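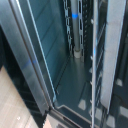

Brivatero 물품 정리·포장 작업실 단기 작업자 모집

Brivatero는 가정용 소품과 소형 기기의 보관 및 포장 절차를 정비하고 있으며, Damley 작업실에서 근무할 단기 작업자를 아래와 같이 모집합니다.

모집 인원: 8명
근무 기간: 2개월(2월 시작)
근무 시간: 주 32시간
접수 마감: 2018년 11월 8일

작업 구역 1. 청록색 보관함
내벽과 바닥이 짙은 청록색인 보관함의 내부 점검 및 청소를 담당합니다. 개구부의 은색 금속 테두리, 긴 구멍이 뚫린 수직 레일, 바닥 앞쪽의 회색 턱이 점검 대상에 포함됩니다. 레일 구멍의 이물질은 마른 솔로 제거하고, 밝은 회색 기둥의 파란 띠 부분에는 세정제를 직접 분사하지 않습니다. 점검 결과는 Xue 양식에 기록합니다. 양식 작성법은 첫 근무일에 교육합니다.

작업 구역 2. 목재 상판 작업대
소품을 분류하여 바구니에 담고, 지정된 배치표에 따라 상판에 다시 배열합니다. 동일한 배열을 반복하는 작업이 많습니다. 품목별 위치와 방향은 배치표를 우선하며, 배치표에 없는 품목은 작업대에 올리지 않습니다.

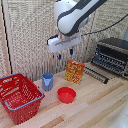 취급 품목

용기류: 하늘색 플라스틱 컵, 얕은 빨간색 원형 그릇. 포개어 보관하지 않습니다.
바구니: 타공된 측면의 빨간색 플라스틱 장바구니. 금속 손잡이는 접은 상태로 둡니다.
상자류: 빨간색과 노란색이 인쇄된 소형 종이 상자. 세워서 배치하며 모서리가 눌린 상자는 교체 대상입니다.
전자 기기: 노브와 스위치가 있는 목재 테두리의 검은색 기기. 상판 조작부를 잡고 들지 않으며, 이동 시 양손으로 측면을 지지합니다.

지원 자격
만 18세 이상으로 근무 기간 전체에 참여 가능한 자
한국어 작업 지시서를 읽고 점검 기록을 작성할 수 있는 자
장시간 서서 하는 작업에 지장이 없는 자
창고 정리, 상품 진열 또는 포장 경력자 우대

근무 조건
시급제이며 금액은 면접 시 안내합니다. 작업용 장갑과 앞치마를 지급합니다. 식사는 제공하지 않으나 휴게실 내 전자레인지를 사용할 수 있습니다. 작업실 안에서는 앞이 막힌 신발을 착용해야 합니다.

전형 절차
서류 심사 후 개별 연락, 면접 및 실기(27분). 실기에서는 배치표 한 장에 따라 소품을 배열하고 점검 기록 한 부를 작성합니다.

제출 서류
이력서 1부, 근무 가능 시간표 1부. Kera 채용 페이지에서 모집 구분을 "Damley 작업실"로 선택한 후 PDF로 제출하십시오. 제출 서류는 반환하지 않습니다.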